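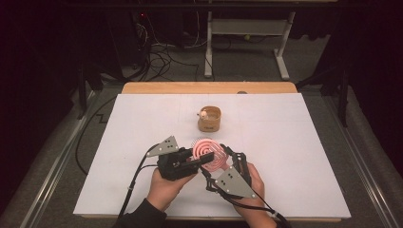 Nevham Council of Elders

The Nevham Council of Elders is the body of customary leaders for the Nevham district. It hears disputes over land, grazing and succession to village headships, and advises the district assembly on matters of custom. It has no power to raise taxes or to try criminal cases.

Membership

The council has 12 seats. Ten are held by village heads, and two by the senior lineages of Virkness and Plullura. Members choose a president from among themselves for a term of five years. A president may serve twice. Sittings are held in Virkness, with an extra sitting each February to settle the calendar of boundary walks.

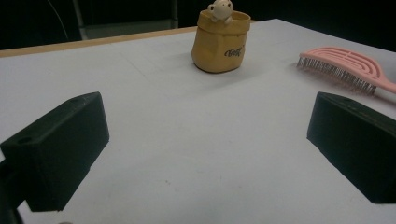 Procedure

A dispute is opened by written notice to the registrar. Both sides name a speaker, and lawyers may attend but may not address the council. Rulings need seven votes. A party who disagrees may appeal to the district court within 10 weeks, after which the ruling is entered in the land register.

Reform

The Stankevičius report proposed that headships be open to daughters on equal terms with sons. The council adopted this under its president Edgars Lapiņa. Pornthip Thammasiri, then registrar, drafted the revised rules of succession. A second proposal, to pay members a sitting allowance, was rejected.

See also: Customary land tenure; Plullura boundary dispute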